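Updated Aug 21, 2019

# Keeping dry goods dry: bags, jars and pantry shelves

Crackers go soft, sugar sets into a block and flour picks up a stale smell for the same reason: the food has taken on water from the air. The tips on this page deal with slowing that down using ordinary containers. They apply to a kitchen that is heated in winter and left open in summer, like the one at Flumthorpe where most of them were tried.

## Where to store

Pick the cupboard with the steadiest temperature. The one over the stove is usually the worst in the room, and the one beside the dishwasher is second. An inside wall is better than an outside wall. If the only free cupboard backs onto an outside wall, leave a finger's width between the containers and the back panel so that air can pass.

A cheap humidity gauge is worth owning. Leave it on the shelf for a full day before reading it, and keep it away from the door. Below 50 percent, almost any closed container will do. Above 60 percent, use jars with gaskets for anything salted or sugared.

## Closing a bag

Most bags are closed badly. A single fold and a clip near one corner leaves an open channel along the other side. The method below takes a few seconds longer.

1. Stand the bag upright and tap the base so the contents settle.
2. Press the air out from the bottom up with a flat hand.
3. Lay the two sides of the opening together and smooth them from the center to the corners.
4. Fold the top over 2 times, each fold as wide as a thumb.
5. Clip across the middle of the fold. A wide bag needs a second clip.

Foil-lined bags hold a crease and can be rolled. Clear plastic springs back and should always be clipped. Paper bags are not a moisture barrier at any thickness – move the contents to a jar on the day you open them.

Chips are best left in their own bag. The lining is made for the job, and pouring them into a jar breaks a good share of them. Store the bag upright or hang it by the top edge from a clip on a rail, with nothing resting against it.

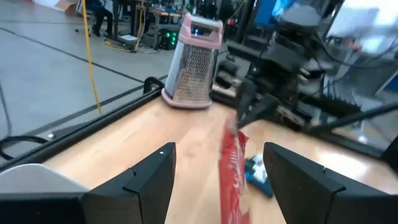
*Red bag with white lettering, seen edge-on.*

Do not put warm food in a closed container. Homemade crackers and toasted nuts need to reach room temperature first, spread in one layer on a rack. Steam trapped under a lid will undo the baking within the hour.

## Jars and lids

Screw-top jars are adequate for rice, dried beans and pasta. For brown sugar, powdered milk and salt, use a jar with a rubber gasket and a wire clamp. Check the gasket every April, when the shelves are cleared anyway. A sound gasket is soft and returns to shape when pinched. Replace it if it shows fine cracks or has a flat, shiny track where the rim sits.

To test a jar, fill it halfway with water, close it and lay it on its side on a dry paper towel for ten minutes. Any damp spot means a poor seal. Malcolm Garside uses a stricter version with the jar upside down overnight, and has rejected a number of jars that passed the short test. For pantry use the short test is enough.

Dry the jar completely before refilling. Air drying a narrow jar can take a full day. An oven at its lowest setting is faster, but take the gasket off first and let the glass cool inside with the door open.

## Reviving what has gone soft

- Crackers and plain chips: one layer on a sheet, 250°F, 7 minutes. Cool before tasting, as they crisp on cooling.
- Brown sugar: a damp piece of unglazed clay in the jar overnight. Remove it the next day.
- Table salt: spread on a plate in a warm, dry room, then break up with a fork. A few grains of rice in the shaker help a little.
- Flour that smells stale: discard. Drying does not bring it back.

## Labels

Write the date of opening on the container, not the date of purchase. Masking tape and a soft pencil survive handling better than most markers, and the tape peels off glass cleanly if it is changed with each refill. Put the label on the side that faces out, at the same height on each jar, and move older jars to the front when restocking.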